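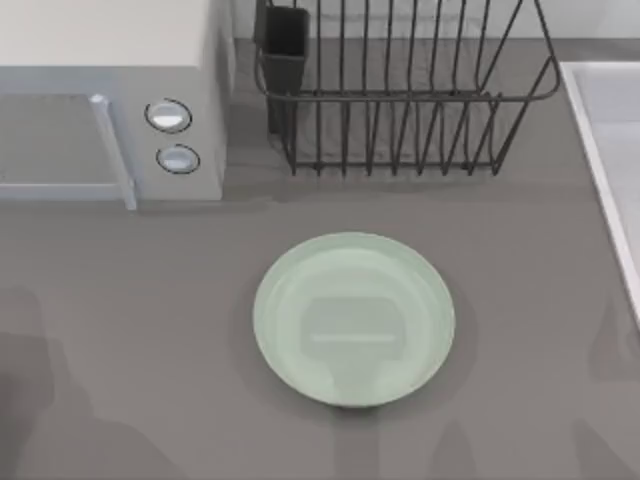 The Tratness Place-Name Register records the names of towns, villages, rivers, hills and islands in the Tratness district, together with what is known of their origin. It contains 3,289 entries, of which 2,070 carry at least one proposed meaning. Many names describe the shape of the land, and the register uses a fixed set of terms for them. The term "dish", for example, is applied to ground with a shallow inner area and a raised rim running all the way round, as on the pale green plate, while "basin" is kept for deeper hollows with an opening on one side. Abella is entered as a dish name and Tendska as a basin name, although older accounts treat the two as the same word.

Version and maintenance
This is version 3 of the register, released March 2, 2019. It is maintained by Yoga Siregar. Corrections received up to the end of February have been included. Later corrections will be held for the next version.

Contents
The register is supplied as one comma-separated text file in UTF-8. Each row is one name, and each row has 5 fields:
name - the modern spelling
older_forms - earlier spellings, separated by semicolons
feature - settlement, river, hill, island or other
meaning - the proposed meaning, or blank
source - a short reference to the map, deed or interview used
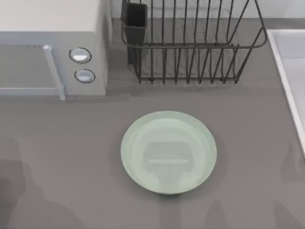
A blank in the meaning field indicates that no explanation has been found in the sources consulted. It does not indicate that the name is without meaning. Where two explanations compete, both are given in the same field and separated by a slash - the order does not express a preference.

Known limitations
Coverage is uneven. The coast and the river valleys were mapped early and are well represented, but the uplands beyond Zesau rely mainly on interviews, and older spellings are often missing there. Explanations offered by residents are recorded as they were given and have not been tested against the written record. Names of streets, farms and single buildings are outside the scope of the register.

Use
The register may be copied and reused for study, teaching and mapping, provided that the version number is cited. It should not be used to settle boundary or ownership questions. Users who combine it with other lists are asked to keep the source field intact.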